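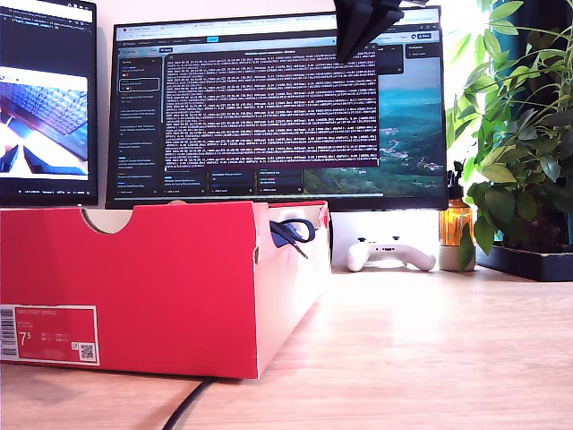

A size 7.5 shoebox on the desk.

Buying running shoes online: frequently asked questions

We get a lot of mail about shoes. Most of it comes from people who have been told something in a shop, or have read something on a brand's website, and would like a second opinion before they spend the money. The answers below are ours. We don't sell shoes, and we don't take them free from the people who do.

Is my running shoe size the same as my ordinary shoe size?

Maybe. The usual advice is to go up half a size, and it gets repeated so often that people treat it as law. It depends on what your ordinary size is based on. If you've been wearing roomy work shoes for years, your "ordinary" size may already have the half size in it, and going up again will leave your heel sliding about. Measure your feet first and argue about half sizes afterwards.

How do I measure my feet at home?

Put a sheet of paper on a hard floor against a wall. Stand on it with your heel touching the wall and your weight on both feet, wearing the socks you run in. Have someone else mark the end of your longest toe, which may not be the big one. Measure from the wall to the mark. Do the other foot too, and use the bigger number.

Do it in the evening if you can. Feet swell a bit over the day, and a shoe that fitted nicely at breakfast can be a nuisance later on.

I've seen apps that measure your foot with a phone. Are they any good?

We've tried a few and got different answers from the same foot, in the same sock, in the same chair. The ones that ask you to stand next to a sheet of paper did a bit better, but at that point you already have the paper, so you may as well use it.

What do the numbers on the box mean?

Usually there's a main size, often US, and then smaller figures for UK, EU and a length in centimetres. A 7.5 on its own tells you less than you'd hope. In US sizing, a men's 7.5 and a women's 7.5 are different lengths, and a UK 7.5 is something else again. Plenty of Canadian sellers use US sizes without saying so, and overseas sellers will sometimes list one system in the title and another in the drop-down menu. If the listing doesn't say which system it's using, write and ask. If they don't answer, you've learned something about what their returns desk will be like.

Can I rely on the centimetre figure?

More than on the others, but not completely. Some brands mean the length of the foot the shoe is meant for. Others seem to mean the inside of the shoe. The size chart ought to tell you which, and about half the charts we look at don't bother.

Does the same size fit the same across brands?

No, and it doesn't always fit the same within a brand. We wore two Steyn models in the same marked size, and one was clearly shorter in the toe. When we asked, Steyn told us both were "true to size". Every brand says this about every shoe. We've never seen a box marked "slightly wrong".

What about width?

Width is where most bad fits come from, in our opinion, and it gets the least attention. If your little toe rubs or the top of your foot goes numb, a longer shoe is a poor fix. Look for a wide fitting of the size you already take. Be careful with the words "roomy toe box", which can be put on anything. Take out the insole, stand on it, and see if your foot spills over the sides. If it does, send the shoes back.

How long should a pair last?

The figure you'll hear from shops is 600 kilometres. We'd like to know who came up with it. A light runner on grass and a heavy runner on concrete are not going to wear out the same shoe at the same rate, and the people most fond of a round number also happen to sell replacements.

Look at the sole. If the tread has gone smooth where you land, or the midsole has deep creases that don't spring back, or you're getting aches you didn't have before and nothing else has changed, then it's reasonable to start shopping. If none of that applies, keep running in them.

Should I rotate between two pairs?

It's pleasant if you get caught in the rain a lot, as one pair can dry while you use the other. The claim that foam needs a full day to "recover" is one we're less sure about. Two pairs will last longer than one pair, certainly. So would two loaves of bread.

Do I need a gait analysis?

You'll be asked to jog on a treadmill for a minute or so while somebody films your ankles, and then you'll be told you roll inwards. Most people do roll inwards to some extent. Dario Galli, a reader who coaches beginners, wrote to say he had gone to four shops in one month and come away with four different recommendations, each of them from that shop's more expensive wall. He wears what he wore before.

If you have real pain, see a physiotherapist. A sales assistant may be very good at the job and still isn't one.

Are carbon plates worth paying for?

For racing, at a decent pace, possibly. For three easy runs a week, we can't see it. They tend to cost more and wear out sooner, and some people find them wobbly at slow speeds. Anesau has begun putting a "plate-inspired" strip in its everyday trainer. We asked what it does and were sent a brochure.

Is last year's model any worse?

Rarely. Often the colour has changed, the tongue is a little different and the price has gone up. Last year's version of a shoe you already know is one of the few real bargains going — buy it in your size and don't let the new one talk you out of it. The exception is when the maker has changed the shape, so check what people who've worn both are saying before you buy the new one on the strength of the old.

Can I trust the reviews on a shop's website?

Read the three-star ones. Five-star reviews are often written the day the shoes arrive, and one-star reviews are mostly about the courier. Somebody in the middle has usually worn the things. Watch for "received this product in exchange for", which tends to be tucked in at the end.

What should I check before ordering?

The returns page, and all of it. "Free 30-day returns" can mean free to start the return, with postage on you. Nornmont, for one, counts its 30 days from the date of dispatch, so a slow parcel eats into your time. Clondmont counts from delivery but wants the shoes unworn, and is strict about what unworn means.

Can I try them on without losing my right to return?

Usually, if you stay indoors on carpet or a clean floor. Walk up and down for a good while, do the stairs, and jog on the spot. Leave the tags on. Keep the box, the lid and the paper too, and don't stick the return label straight onto the shoebox. Several sellers will knock money off for that, and it's somewhere in the small print.

Photograph the soles before you pack them. Þórarinn Brøndum, another reader, was refused a refund for "visible outdoor wear" on a pair that had never left his hallway. He sent in his photos and got the money, although it took until April.

How should I lace them?

Start with however they came. If your heel lifts, use the extra eyelet at the top to make a small loop on each side and thread the opposite lace through it. If the top of your foot is sore, skip the crossing over the sore spot. Beyond that, there are long videos on the subject and we haven't found that they help much. New laces cost very little, and some shoes come with ones that won't stay tied whatever you do.

Can I put them in the washing machine?

Most makers say no. Lots of people do it anyway on a cold, gentle cycle and report no harm, but we wouldn't try it on an expensive pair. Brush the mud off when it's dry, wipe them with soapy water and stuff them with newspaper. Keep them off the heater — glue doesn't like it.

What's a fair price?

We've paid $54 for a clearance pair that did everything we asked, and a good deal more for shoes we gave away. Past a certain point you're paying for foam with a name. Start with a plain trainer that fits, wear it out, and see what you'd change.

Do you answer individual questions?

Sometimes, slowly. Tell us your foot length in centimetres, what you run on and what you wear now. Please don't send photos of your toenails. We can't diagnose anything.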